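Site visit: Skundoner recovery center, Gostness

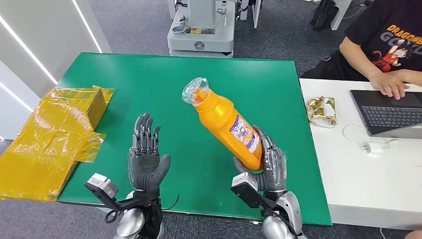 Background

Skundoner runs its order handling from a main office and keeps a recovery center in Gostness for use when that office is unavailable. Our group attended the February open day to see how the center is maintained between activations. Heiðrún Lykkegaard, the continuity manager, led the tour.

Work area

The recovery floor has 66 desks, assigned by department. Staff numbers are checked against the call tree each quarter, and the latest check found 15 outdated phone entries. Desk assignments follow the recovery time objectives in the plan. Payroll and customer service are seated first.

Systems

Order data is replicated from the main office to a standby system, which Skundoner calls Trokar. The runbook for a full failover has 243 steps. At the last exercise the team completed it in about 37 minutes, excluding telephony. Telephony is handled under a separate contract with Bach, and the transfer has to be requested by phone. Lykkegaard listed this as an open finding.

Exercises

Tabletop exercises are held on the first Tuesday of the quarter. A full relocation is run once a year. Supplier contacts are tested separately, and we were not shown those records. The revised exercise template was to be sent to attendees by email.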